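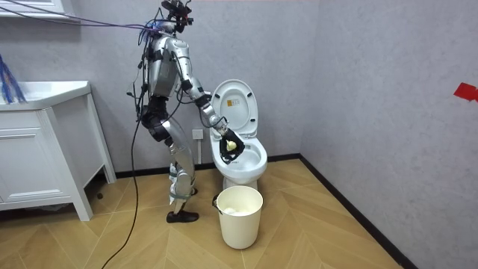 Gelcombe Patients' Group Questions Hospice Merger Claims

GELCOMBE, 31/03/2025 – The Gelcombe Patients' Group said it cannot support the planned merger of the Yau and Virnach hospices on the evidence given so far, and asked the Vimach care network to publish the figures behind it.

Vimach, which runs both sites, has told families that the change will bring "better care closer to home" for people in their last weeks of life. The group has read the 356-page plan and found no clear account of how that would happen. The Virnach building would close to overnight patients in August. Its beds would move to Yau, a trip that can take families up to 200 minutes by bus and back.

"We have heard the word 'improved' many times," the group said in a statement. "We would like to see what it was measured against. A dying person's family should not have to take a slogan on trust."

The plan says 900 households a year would get nursing visits at home in place of a hospice stay. It does not say how many nurses would make those visits, or who would answer the phone at night. Vimach's reply to the group's first letter ran to two paragraphs and gave no staffing numbers.

The group also doubts the survey used to show public backing. Vimach mailed out 3,421 forms but has not said how many came back. One question asked whether people would "prefer to be comfortable at home" – a hard thing to say no to, and no help in judging whether the beds should go.

The group is asking for a delay until the staffing plan and the full survey results are public. It has not ruled out backing a merger on different terms.

Copies of the group's written response are available at the Gelcombe public library.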